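Pistarton Evening School
Keeping a Work Table in Order, Unit 4: The Shared Table
Handout by Nantana Ruangrit

Please read this handout before we meet in the room. Bring a pencil and your notes from Unit 3, where we spoke about drawers.

1. Why the shared table is different

A private desk can be in any order its owner likes. On a shared table the next person must find the thing also, and she does not know your habits. In February I asked the former students from the Dromine and Rerkgate groups which small item they lost most often at work. There were 176 answers, and the charging cable was named more than any other thing. Second came small flat things, such as wallets, card holders and notebooks with dark covers. These are easily left behind, as a dark flat thing looks like part of the table.

2. The paper cover

In this course we cover the table with brown kraft paper. One large sheet is better than several small ones. When sheets overlap, coins and screws go under the edge and stay there until the paper is changed. The paper also gives a quiet background, so a black cable or a gray laptop is easy to see on it. You may write on the paper with pencil. Do not use marker, it goes through.

Change the paper when it is torn or when the pencil marks become confusing. At Wongsuwan, where I taught before, we used one sheet for 14 lessons, which was too long.
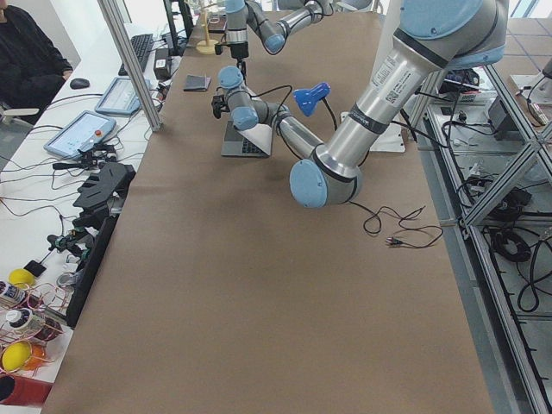
3. Three kinds of things

Before you move anything, decide for each thing which kind it is.

Staying things have their place on the table and are used by everyone. A lamp or a wooden stand is usually of this kind. Draw a pencil line around the base, so it comes back to the same place after cleaning.

Working things are there for the task of today. An open laptop is a working thing while somebody uses it. When the work is finished, close it and carry it to the desk at the side.

Personal things are wallets, keys and telephones. They do not belong on the shared paper, even for five minutes. Put them in your bag or in the tray by the door.

Students often ask me about the mouse and the keyboard. They are staying things, but their home is the side desk and they should not travel to the table.

4. Cables

Thin cables are more difficult than thick ones, because they make loops by themselves. Please follow this order:

Find the plug first and hold it in one hand.
With the other hand follow the cable to its other end. Do not pull.
If there are several cables, free the shortest one and put it aside.
Make a loose circle, a little wider than your hand, and close it with a soft tie.
Write on a paper label what the cable is for, and put the label near the plug.

A cable without a known purpose goes in the box marked "Ask". After one month we open the box together.

5. Homework

Choose one table at your home or work. Make a list of everything on it and write S, W or P beside each thing. Then clear the table until only the S things remain, and note how many minutes you needed. Half a page is enough. Leave your list in my tray, room 442, before the next unit.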